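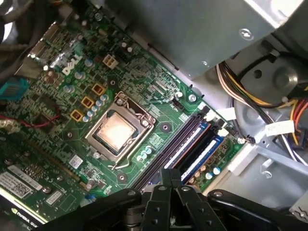

Llevo toda la semana con la misma chacona en la cabeza y la culpa la tiene el concierto del viernes. Programa entero de música italiana del XVII para violín, tiorba y clave, en una sala con 55 sillas y ni una libre, y yo en la segunda fila, tan cerca que oía respirar al violinista antes de cada entrada. ¡Qué maravilla escuchar así esta música!

Abrieron con la chacona de Vitale, una pieza que yo solo conocía por una grabación vieja, lenta y muy solemne. El trío la tocó casi como un baile, con el bajo dando saltitos y el violín colgándose de las disonancias un pelín más de lo que uno esperaba. A mitad de la obra el clave se calla y se queda la tiorba sola debajo – dos minutos escasos, calculo – y ahí se me puso la piel de gallina. No sé si está en la partitura o si es idea de ellos. Me da igual, quiero volver a oírlo.

Después vinieron dos sonatas más cortas y una toccata de tiorba que empezó tan bajito que la mitad del público seguía acomodando los abrigos. El instrumento se desafinó un poco con el calor de la sala y hubo que parar a retocar, cosa que a mí me encanta, porque con 14 cuerdas afinar ya es casi otro número del programa. 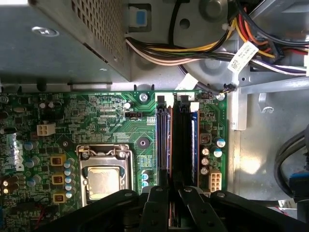
Cuerdas de tripa y un la más bajo

El violín llevaba tripa en las cuatro cuerdas, sin entorchar ni la más grave, y tocaban con el la a 415. El sonido sale más oscuro, con algo de grano, y en los pasajes rápidos cada nota tiene su pequeña consonante delante. Mi sobrina, que estudia violín moderno, me preguntó en el descanso si aquello era más difícil. Pues sí, y se notó en un par de ataques que rasparon, pero yo cambio encantado cualquier ataque limpísimo por ese color.

Lo que me he puesto estos días

He vuelto al disco que el conjunto Tudar dedicó a los bajos ostinatos, que tenía olvidado en la estantería (el corte de la pasacalle, con auriculares y de noche, por favor). También estoy leyendo a ratos un facsímil de más de 200 páginas con tablaturas de tiorba. Entiendo la mitad, pero se aprende muchísimo mirando cómo repartían los acordes.

En agosto vuelven a tocar, esta vez con viola da gamba, y ya tengo la entrada.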